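Cheap Jindholm dash cam, week three

Battery died again at 6 am so im sending it back.
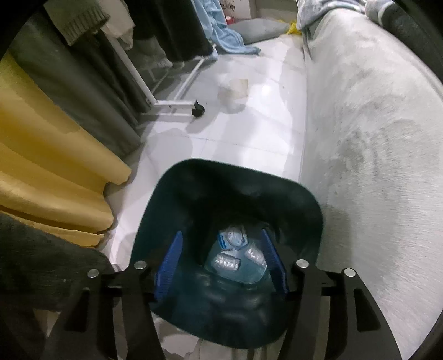
Clear plastic in the teal bin

Anyway. Paid 300 less than the Edet one and it shows - grainy at night, clock resets to January every time I unplug it. Menu is fine. Mount is good, very sticky. Loop recording ate 556 clips and kept the wrong ones. Might try the Edet after all, or teh older Clultmont if the price drops. More when the refund lands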